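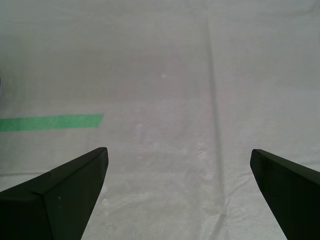 How to set up a cloth-covered sorting table with a small basket

A sorting table is handy if you deal with a lot of small bits at home: kids' blocks, craft supplies, spare hardware, game pieces. All you need is a flat table, a cloth, a small open basket and some coloured tape. Setting it up takes less time than a cup of tea.

What you need

A table you can leave alone for a few hours
A plain, light-coloured cloth, larger than the tabletop
A small square basket with holes in the sides
A roll of coloured tape
Clips or bulldog clips, 4 of them

Step 1: Lay the cloth

Wipe the table first. Crumbs under a cloth feel like gravel once you start sliding things across it. Lay the cloth with the grain running along the length of the table and let it hang over every side. Pull from the middle out to the corners, then clip each corner underneath.

Don't bother ironing. Fold lines settle after a day or so and small pieces will sit on them well enough. Pale grey is a good colour because dark and bright pieces both show up on it, and it doesn't glare under a lamp the way pure white does. Old marks on the cloth don't matter.

Step 2: Place the basket

Put the basket in the middle of the table, where you can reach it with either hand.

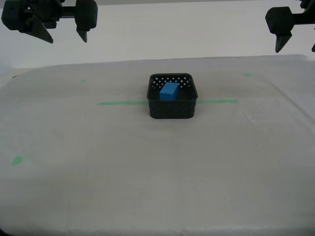 Leave at least a forearm's length of clear cloth on both sides. The left side is for things still to be sorted and the right side is for anything you can't decide on. If you are left-handed, swap them.

Black plastic is fine for bright pieces. For dark screws or beads, get a white basket instead – you'll spend less time peering into the bottom. Check the size of the holes too. Anything smaller than the holes will end up back on the cloth, so line the basket with paper if you need to.

Step 3: Mark a line

Run a straight strip of tape across the cloth from left to right. Green or blue is easy to see on grey. Press it down with your thumb and smooth the cloth as you go, or it will pucker.

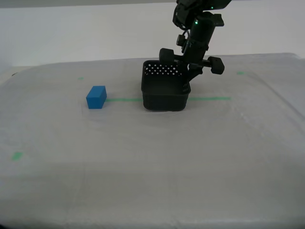
The line gives you a home position for the basket. When you empty it, put it back on the line and carry on.

Step 4: Sort

Work on one colour or one type at a time. I did a tub of 243 mixed blocks this way in almost 2 hours, with breaks. Tip out a couple of handfuls, pick out what you want, and push the rest aside.

Packing up

Peel the tape off slowly, within 24 hours if you can, as some tapes leave glue behind. Shake the cloth outside and store it folded inside the basket.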